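Frequently asked questions about teaching the arms

Last updated Sunday, November 23, 2025

I get a lot of the same emails about the Kandari project, so I've put my answers in one place. I'm Yakubu Briggs, I run the teaching sessions at Ketora, and I spend most of my working week moving robot arms through boring household jobs (I love it, mostly). If your question isn't here, write to me and I'll add it when I next have a quiet hour.

What do you mean by "teaching"?

I mean doing the job through the robot, over and over, while everything gets recorded. Each go is called an episode. An episode has the camera views in it, plus where every joint was and how open the grippers were, all on the same clock. Later on a model is trained on the whole pile and has a try by itself.

Do you program the moves at all?

No. I write the start-up scripts and the safety limits, and that's my lot. How to get hold of a sleeve is something I show with my hands.

By hand or by remote control — which do you use?

Both, depending on the job. For something short, like pressing a switch or opening a drawer, I'll take hold of the arm and guide it. For cloth we do it by remote control. You hold a pair of leader arms, the robot copies you, and your own hands stay well out of the cameras' way for the important bit. You also feel much less of a lump after two hours of it, because guiding two arms directly is hard on the shoulders!

Why are you so keen on T-shirts?

Everybody has one, they're cheap, and they never land the same way twice. A block is always a block. A T-shirt can be a heap, a rope, a square, or inside out with one sleeve missing. If you can teach that, you've learnt a good deal about teaching.

What do the cameras get to see?

More than one thing at once, and the views are very different from each other. We use a view from over the table, which is good for the general shape of the cloth, and close views from the wrists, which are good for the last little bit before a grip. New people always want to watch the overhead one. I tell them to keep glancing at the wrist view too, especially near a collar or a hem, where a tiny bit too far means you pinch two layers when you wanted one.
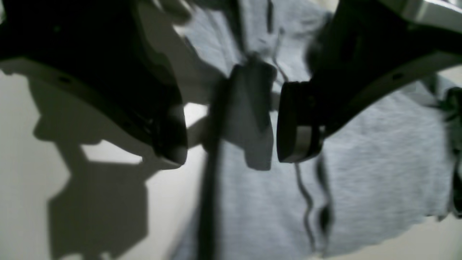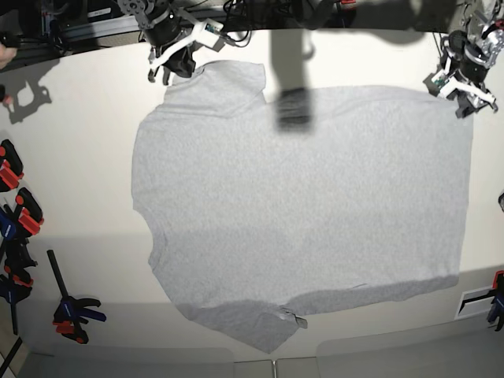 Grey fabric between the open fingers in the wrist view, and the T-shirt on the white table from overhead.

How many episodes do you need?

It depends on how fussy you are. Our first folding set had 600 episodes, and the model trained on it could manage a shirt that started out nice and flat. We went up to 1,000 and it began to cope with a shirt set down at an angle. The set we use now has 2,248, which includes plenty with a bunched collar or a turned-under hem. I'd take a smaller set with lots of variety over a big one where every shirt starts in the same spot.

Do you throw away the bad ones?

Some of them. If I knock the table or forget to press stop, it goes. If I miss a grip and then have another go and get it, I keep it, as the model needs to see what getting out of trouble looks like. Ans Van Hecke goes through the recordings after me and is a good deal stricter than I am. In March she threw out 99 of mine in one afternoon, all for the same thing: I'd been letting go of the sleeve too early. She was right, and I sulked for a day.

Is it hard to learn?

The first hour is horrible, I won't lie. You reach for the shirt and the gripper goes somewhere else, and you can't feel the cloth at all. Then your eyes take over from your fingers and it starts to come. Most people are making usable episodes by their second session. Go slower than you think you need to, and try not to stop dead halfway through a move — pauses get learnt as well, and then you have a robot that stands there thinking about its life.

Does the lighting matter?

Yes, quite a bit. Arms throw shadows over the cloth, and the shadows move when the arms do. We don't try to get rid of them, but I do like the lamps to stay put during a session so that the change comes from the work and from nothing else.

Can I use my own shirts?

Please do! Plain ones are fine, patterned ones are very welcome. No sequins (long story), and nothing you'd be upset to see stretched.

Will it work with the Iltness or Akpan arms?

Iltness, yes, the recordings come out in the same layout. Akpan, not yet. The grippers open wider and the timing is different, so episodes from one don't carry over well to the other. I'm working on it, slowly.

Can I come and have a go?

You can. Sessions last two hours with a tea break, and you don't need any background in robots. Wear sleeves that won't catch on things, tie long hair back, and tell me beforehand if you're left-handed so I can set up your side of the desk properly.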